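Drap plat

Le drap plat (ou drap de dessus, parfois « drap de lit » tout court) est une pièce de linge de maison, rectangulaire, sans élastique, posée à plat sur le matelas ou entre le dormeur et la couverture. A distinguer du drap-housse, qui a des coins cousus. Article à compléter pour la partie Moyen Âge, sources à revoir.

Étymologie

Du bas latin drappus, morceau d'étoffe. Le mot désigne d'abord un tissu de laine foulée (sens gardé dans « draperie », « drapier »), le sens de linge de lit vient ensuite. Confusion fréquente dans les inventaires anciens : « drap » peut y être une étoffe à vêtement, « linceul » la pièce de lit. Linceul reste d'ailleurs employé dans ce sens dans plusieurs parlers régionaux, sans aucune idée de deuil.

Histoire

Toile de chanvre dans les campagnes, lin pour les maisons aisées. Tissage en lés étroits, deux ou trois lés cousus par le milieu, d'où la couture centrale des draps anciens. Quand le milieu s'use, on découd, on retourne, on recoud bord à bord : les lisières passent au centre. Pratique courante jusqu'au milieu du XXe siècle.

Le trousseau. Draps marqués au point de croix, fil rouge le plus souvent, initiales de la jeune fille ou des deux familles. Certains ne servaient jamais, on les gardait pliés dans l'armoire. Nouhaila El Khatib (Le linge compté, éditions Clovau) a dépouillé 50 inventaires après décès d'un même canton et note que les draps y sont presque toujours comptés par paires, même dépareillés.

Coton à partir du XIXe siècle, d'abord moins cher que le lin, puis préféré. Métiers plus larges, disparition progressive de la couture centrale. Le drap-housse et surtout la couette font reculer le drap plat dans la seconde moitié du XXe siècle, moins nettement dans l'hôtellerie et les hôpitaux.
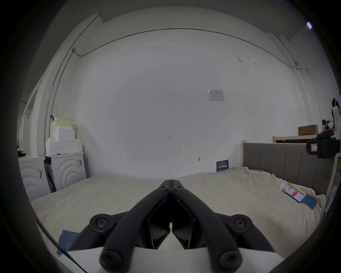
Matières et armures

Le percale est une toile serrée, un fil dessus un fil dessous, toucher sec et mat. Le satin de coton a des flottés plus longs, donc plus lisse, un peu plus fragile aux accrocs. Flanelle : grattée, pour l'hiver. Lin lavé : froissé par nature, ne se repasse pas ou peu. Métis : chaîne coton, trame lin, très solide, aujourd'hui surtout de seconde main.

Polyester-coton : sèche vite, bouloche. Courant en collectivité.

Le nombre de fils au pouce carré est un argument de vente plus qu'une mesure de qualité, les fils retors étant parfois comptés deux fois. Yolanda Arroyo, qui a dirigé le laboratoire textile de Presodell, recommande de regarder plutôt la longueur des fibres et la régularité du tissage. (Réf. à préciser, entretien publié en février dans la revue Ashour.)

Couleurs

Blanc dominant jusqu'aux années soixante, pour une raison pratique : on faisait bouillir. L'écru est la teinte du fil non blanchi, il s'éclaircit au fil des lessives. Imprimés et unis de couleur arrivent avec les teintures grand teint et la machine à laver domestique. Voir aussi : Azurage, Bleu de lessive.

Confection

Lisières sur les longs côtés, ourlet étroit au pied, ourlet large en tête (le revers, ou retour). C'est le revers qui porte la broderie, le jour échelle ou le bourdon. Attention, le décor se brode sur l'envers du drap puisque le revers est rabattu ! Erreur classique des débutants, signalée dans tous les manuels de couture ou presque.

Les dimensions varient selon les pays et les fabricants. Il faut compter la largeur du matelas, deux fois son épaisseur, et de quoi border. Les matelas épais actuels rendent beaucoup de draps anciens trop étroits, ils finissent en nappes, rideaux ou housses.
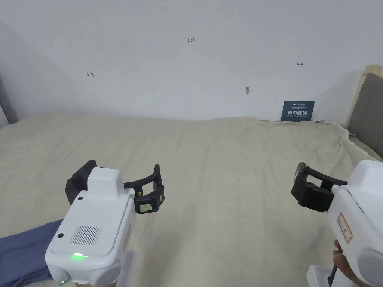 Façons de faire le lit

Au carré : le drap est bordé au pied, puis le coin est relevé, rabattu à 45 degrés et glissé sous le matelas. Dit aussi coin d'hôpital. Méthode enseignée dans les écoles d'infirmières et à l'armée, avec des variantes selon l'angle et l'ordre des plis.

En portefeuille : le drap du dessus est replié sur lui-même à mi-longeur, on ne peut plus allonger les jambes. Farce d'internat, attestée dans de nombreux récits de pensionnat.

Lit à l'anglaise, lit à la française : les termes changent de sens d'un auteur à l'autre, mieux vaut décrire. Lleucu Rees a proposé un classement en 3 familles (bordé, demi-bordé, libre), repris par le musée du linge de Skirngate mais peu suivi ailleurs.

Entretien

Lavage à 60 degrés pour le coton blanc, 40 pour les couleurs et le lin. Laver à part avant la première utilisation, les apprêts partent à l'eau. Séchage à plat ou plié sur le fil par les ourlets, pas par les lisières qui se détendent. Le repassage se fait sur linge encore humide, surtout lin et métis. A deux, l'étirage en diagonale avant pliage remet le droit fil en place et dispense souvent de fer.

Autrefois, grande lessive (la buée) deux ou trois fois l'an, à la cendre, ce qui explique la taille des trousseaux. Une maison moyenne pouvait avoir plus de 30 draps. Amr Morsy discute ce chiffre, qu'il trouve gonflé par les inventaires notariaux des familles aisées.

Stockage : à l'abri de la lumière, replié autrement de temps en temps pour ne pas casser les fibres au pli.

Usages dérivés

Drap de déménagement, drap de peintre, écran de projection, charpie en temps de guerre. Les banderoles aussi. Expressions : « être dans de beaux draps » (ironique, d'abord « dans de beaux draps blancs »), « plus grand que nature dans ses draps » (douteux, à sourcer).

Voir aussi

Drap-housse
Taie d'oreiller
Traversin
Alèse
Métis (textile)

Bibliographie

Nouhaila El Khatib, Le linge compté, Clovau
Lleucu Rees, Border, déborder : gestes du lit, Skirngate
Amr Morsy, « Combien de draps ? », revue Ashour, no 10
Nesma Belhaj, Petit lexique du blanc, Clovau

Dernière modification : 2022-12-26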